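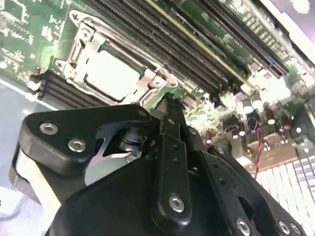 Workshop Notebook, Paper and Bindings Section
Entry date: 13 February 2022
Subject: Wheat starch paste, second batch, and condition of the Vamano ledgers

The second batch of wheat starch paste was prepared this morning to the revised proportions. One part starch to five parts deionized water by volume, soaked overnight, then cooked in the double boiler with constant stirring. The paste turned translucent later than the first batch did and was held at heat for a further stretch after that point. It was cooled under a layer of water, drained, and passed through the horsehair strainer 3 times. The texture is acceptable. The first batch remained grainy after straining and has been discarded. The label on that jar should have been removed when the contents were thrown out; it was found back on the shelf, empty and still labeled. Colleagues are asked to strip labels at the sink.

Thinned paste was tested on offcuts of the medium kozo tissue. Adhesion to the sample rag paper was good when dry and the repair could be lifted with a damp swab. Slight cockling was noted on the sample dried without weight. The samples dried between blotter and polyester web under the small press show none. All repairs to the ledgers will therefore be dried under weight, with a change of blotter after the first few minutes and again before the end of the day.

Vamano ledgers

The group received from the Vamano mill consists of 6 volumes, all half leather over boards, with stationery-style spring backs. The survey was completed today. Volumes one through four are structurally sound, with red rot on the spines and corners. Volume five has a detached front board and the first gathering is loose. Volume six has suffered the most. The lower edge has old water damage to a height of several lines of text, the tail of the spine is missing, and the leaves in the last third are blocked together at the gutter.

Volume six has 249 leaves, by foliation in pencil. The foliation skips at one point and then resumes with a correction in a different hand. The count was made twice and agrees with the corrected sequence. Please do not refoliate.

The ink is iron gall throughout, with the exception of the column headings, which are printed. Bathophenanthroline strips gave a positive result on three leaves in volume six and one in volume two. Haloing is visible on the reverse of the heavier entries, particularly the quarterly totals, where the clerk seems to have gone over the figures a second time. Aqueous treatment of these leaves is not recommended. Local repairs near ink should be made with the remoistenable tissue, using gelatin in place of the starch paste. The starch paste prepared today is for the spine linings and the blank margins only.

Some loose matter was found between the leaves: receipts, a folded pattern for a sack, two pressed stems, and a printed price list from Dirkamura. Each item has been placed in its own folder with the folio reference written on the outside. The stems have left brown offset on the facing pages. No attempt will be made to reduce it.

Leather

The consolidant was applied to the spine of volume one as a trial. Darkening was slight and evened out on drying. A second coat was applied to the upper half only, for comparison, and the difference is difficult to see at reading distance. One coat is considered sufficient. The corners absorb more than the spine and will need to be watched.

The Núñez calfskin ordered for the new spine on volume six has been received. It is closer in tone to the original than the swatch suggested, although thicker than requested, and will have to be pared along the whole of both long edges. The paring knife was sharpened and stropped on 4,000 grit before use. An offcut was pared to a satisfactory bevel with no tearing. Dyeing is postponed until the spine lining is in place and the exact width is known.

Environment and stores

Relative humidity in the workshop was low at opening and improved once the humidifier tank had been filled. The boards left out overnight on the long bench had warped toward the lined side. They have been put back in the nipping press between waste sheets.

Blotter stock is almost finished. Flimard has been asked for a quotation on the heavier weight in full sheets, and the lighter weight is not to be reordered. Polyester web is adequate. The deionized water cartridge is due for replacement this February and the meter reading should be entered on the card beside the sink whenever water is drawn for paste.

To follow

Separation of the blocked leaves in volume six, beginning from the back, in the humidity chamber. Test on the last two leaves before going further. Check the headings for solubility first, as the red in the printed rules has not yet been tested.

Reattachment of the front board, volume five. Sewing supports at the second and fourth stations are intact and can be reused.

Remaining paste is in the refrigerator, lower shelf, dated on the lid. Discard if any odor or pink spotting appears.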